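Brindum Reading Rooms — interim report to the Vanhove Fund
20/10/2019
From: Amber Aerts

Sorry this is short, the full version with receipts follows once Ekham send their last invoice.

Where we are. Two rooms open, Ondeck and the school annex. Third one on hold, see below. 314 registered borrowers as of Friday, most of them kids under twelve and their parents. Evening hours at Ondeck going well, mornings dead. Want to drop the Tuesday morning and put those hours on Saturday instead — please say if that needs a formal change to the grant.

Books. Picture books wear out faster than budgeted. Tape and covers came out of the supplies line, not the stock line, so that one looks high. Large print shelf finally in place. Got a lot of requests for cookbooks and car repair manuals, we had neither, ordered some of both secondhand.
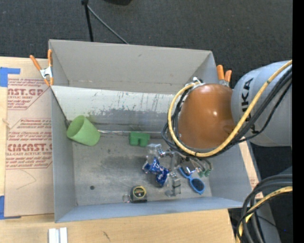

Staffing. Four part-timers now trained on the lending system. One leaves in April for a college course, will advertise after New Year. Homework help runs after school at the annex and is full. We keep a waiting list, on paper for now. The tutors asked for a second table and better lamps, lamps bought, table not yet.

Third room. The lease on the old pharmacy fell through, landlord wanted a five year term and we can't sign past the grant period. Looking at a space behind the post office. Smaller, no step at the door, restroom needs work. Ekham will quote for the plumbing. Until then the shelving stays in storage, storage fee is new and wasnt in the original budget.

Money. Spent to date is under plan overall, mainly because of the rent we are not paying. Would like to carry that over to next year. Heating at Ondeck is the worry — the boiler was patched in the fall and the man who did it would not promise anything.

Needed from you: a yes or no on the Saturday hours, a yes or no on the carry over, and the new reporting template, the link in your last email doesnt open.

Amber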